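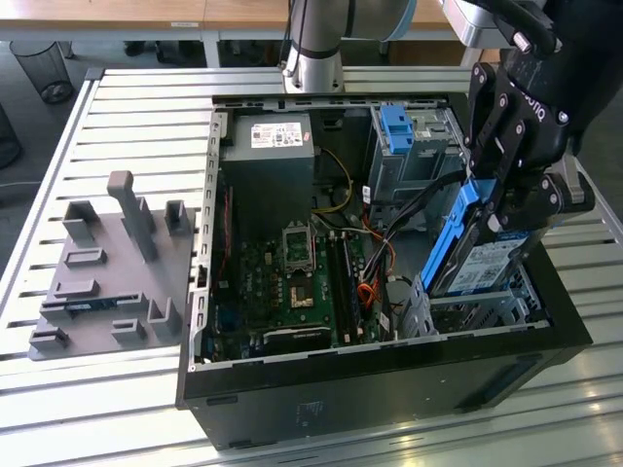 ## Secondhand season is open!

29 March 2023

I bought a sewing machine on Saturday and I have been grinning ever since. It's a Sundqvist, the heavy cream-colored kind with a carrying case that smells like somebody's attic, and it cost me 62 dollars at Ekis, the big thrift warehouse out past the rail yard. It came with seven bobbins, a tin of needles, and a buttonhole foot still in its paper. I would have paid that much for the case alone (don't tell Ekis).

I've been buying used for eleven years now, almost everything except mattresses and bike helmets, and spring is my favorite time to do it. People clean out their garages, the donation lines get long, and the good stuff shows up faster than the staff can put it on shelves. In February you get single skis and bread machines. By the end of March you get entire workshops.

## What I look at first

With anything that has a motor, I look at the cord before I look at anything else. A cracked cord isn't a deal breaker for me, but it tells me how the thing was stored, and I'll check the rest a lot more carefully. Then I turn it over. You learn so much from the underside of things! Scratched screw heads mean somebody has been in there already, maybe with the right screwdriver and maybe with a butter knife.

The Sundqvist had clean screws and a cord so soft it could have been new. Ekis has an outlet by the lamp aisle where you can plug things in, so I stood there sewing a straight line into my own grocery list. Beautiful stitches, right through milk and onions.

Wooden furniture gets the drawer test. I pull every drawer all the way out and put it back, including the bottom one, which means kneeling on the floor in front of strangers. I've stopped minding. My nightstand would have been a very sad purchase without that test, since the one next to it had a drawer made of basically nothing.

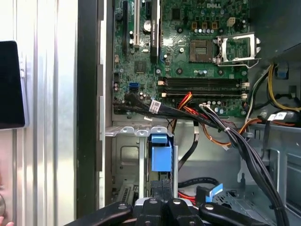 Missing parts used to scare me off, and I passed up a lot of great things on account of that. I left a lovely food mill behind once for want of a handle, and I still think about it. These days I ask what exactly is missing and whether it was made to come out. An open computer is a nice way to see the difference: the processor socket on that Dell board is empty, with its bracket flipped up, and so are the four black memory slots below it, and every one of those is a place designed for a part to go in and out. A blender jar is like that too. A snapped hinge on a cast-iron waffle maker is a different kind of missing, and I leave those on the shelf.

So now I carry a little list on my phone of pieces I'm hunting for. At the moment it has the lid for my Vukon slow cooker, a left-hand knob for the stove, and any cutting blade at all for the pasta roller. Finding one of these is better than finding the big item. I once dug a Vukon lid out of a bin of frying pans and it was the wrong size by a hair, and I was still happy for the rest of the afternoon just from the chase.

## The one I got wrong

The Billow fan. Oh, the Billow fan! Gorgeous thing, pale green, 11 dollars, and I skipped the outlet because the store was closing. At home it ran perfectly on low and made a sound like a goose on high. I've oiled it, I've tightened it, and it still honks. We use it on low and it looks great on the bookcase.

Next weekend I'm going back for fabric. There was a bin of curtain remnants by the door with a mustard stripe in it that would make a perfect cover for the Sundqvist, and I'm planning to get there when they open.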